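Home > Workshop Builds > Bench Automation > Two-Arm Kits

Muvik Two-Arm Bench Kit for Folding and Sorting
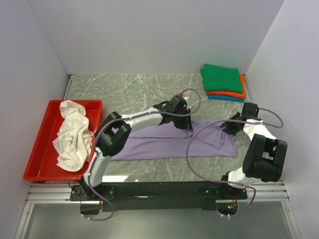
What the kit is

The Muvik kit is a pair of small tabletop arms on a shared base bar, sold with the rail, brackets, cables and control boards needed to put them on a bench you already own. It is meant for a spare room, a garage or a shared workshop. Most people who order it want to work on cloth: folding shirts, stacking towels, moving things from a tray to a pile. It will also handle foam blocks, light boxes and soft toys, but the default settings are for fabric and the grippers were chosen with fabric in mind.

The arms arrive assembled and tested. The base does not. Plan on one evening to mount everything and another to get the first motions saved. You need hex keys, a drill if your tabletop has no front rail, and a level.

In the photo both arms are working on one purple garment, with a red tray of unfolded laundry on the left and a stack of folded cloths at the back right. We suggest starting with this layout. The left arm holds, the right arm moves the loose end, and neither one has to reach across the other very often.

What you get

- Two white arms with black joint housings and black grippers
- One black base bar, drilled for both mounting brackets
- Two brackets with bolts and lock washers
- One length of aluminum extrusion for the front edge of the table
- Two gripper cables
- Two control boards, one per arm, with a small bag of standoffs
- One power supply with a switched lead
- Printed mounting guide and bolt chart

Not included: computer, camera, tabletop, tray, walls. The Dastholm side panels listed further down are sold separately.

Size and reach

Base bar length: 31 inches
Reach of each arm, bracket to gripper tip: 18 inches
Recommended table width: 39 inches or more
Joints per arm: 5, plus the gripper
Gripper opening: 3 inches
Power: wall outlet, one plug for both arms

A table narrower than 39 inches will hold the bar, but you lose the side space for the tray. If your table is deeper than 24 inches, keep the finished stack forward of the back wall or the arms will stretch out flat to get to it. They are weakest in that position and the gripper tends to sag.

Mounting the base

1. Clear the front edge of the table and check it with a level. Shim the legs now. It is much harder once the arms are on.

2. Bolt the extrusion rail along the front edge. Use every hole. If your top is stone or tile, do not drill it - fix the rail to the frame underneath and let the top sit behind it.

3. Set the base bar on the rail and run the bolts in finger tight. Slide the bar until the two brackets are the same distance from the ends of the table, then tighten from the middle outward.

4. Fit the left arm, then the right. The arms are marked L and R under the base. They are mirror images and the wrong one will go on, but its cable exit will face the wrong way.

5. Mount the boards below the bar. Leave an open gap behind them for air. Keep them off the floor if the room is ever mopped.

6. Plug in the gripper cables and check the slack before turning on the power. Move each arm by hand through its full range. The cable should form a loose loop at every position and never pull tight. Two hook-and-loop straps on the lower link are enough. Do not strap the cable near the gripper.

Table surface

Smooth tops work best. Cloth has to slide when an arm drags it, and rough wood or a rubber mat will bunch it up. We have had good results with the Skendunska top, a wipe-clean panel in a marble pattern, and with plain painted board. A top with some pattern in it is fine for hand-guided work. If you plan to use a camera to find the edges of a garment, pick a top that is clearly different in color from most of what you fold.

Shallow trays are easier than deep ones. The gripper comes down at an angle, and a high rim will catch the wrist. Anything under 3 inches is safe. Tape the tray down or it will walk across the table over a long session.

First folds

Start with a hand towel. Lay it flat, guide both arms by hand to the near corners, close the grippers, and save the position. Then lift, carry forward, lower and open. That is four saved positions per arm and it gives you a half fold.

T-shirts come next. Thin ones are harder than thick ones. The grippers can pinch two layers when you wanted one, and the only real fix is to slow the last inch of travel and come in lower. Set the closing force to 31 on the scale in the settings page for ordinary cotton. Drop it for knits. Go up a little for denim, but watch the motor temperature reading if you run for more than an hour.

Fold speed is slow. A shirt takes a minute or two with the stock motions. You can raise the speed limit after the first week, once you know where your arms tend to bump.

Safety

The arms are light but they do pinch. Keep the power switch within reach of where you stand, and keep hair, drawstrings and lanyards away from the joints. In a shared shop, put up side walls so people walking past cannot lean in. Turn the power off before reaching for a dropped garment. The arms will lower under their own weight when power is cut, so keep a hand under the upper link or park them first.

Parts and add-ons

Kaufmann gripper pads, pack of four - softer than stock, better for knits
Dastholm side panels, pair - plain white, cut to stand on a bench top
Spare gripper cable
Spare bracket bolts, bag of 12
Long base bar, for tables over five feet

Shipping

Kits ship in two boxes, arms in one and hardware in the other. They sometimes arrive a day apart. The long base bar is out of stock and is expected back in October. All other parts ship from our shelf.

Returns are accepted for 30 days if the arms have not been opened. Bent brackets and damaged cables are replaced at no charge when reported in the first two weeks. Send a photo of the part and the number from the box label.

Tags: robot arms, laundry folding, home workshop, bench kits

This site uses cookies to remember your cart and your region. By continuing to browse you accept our cookie policy. Accept | Settings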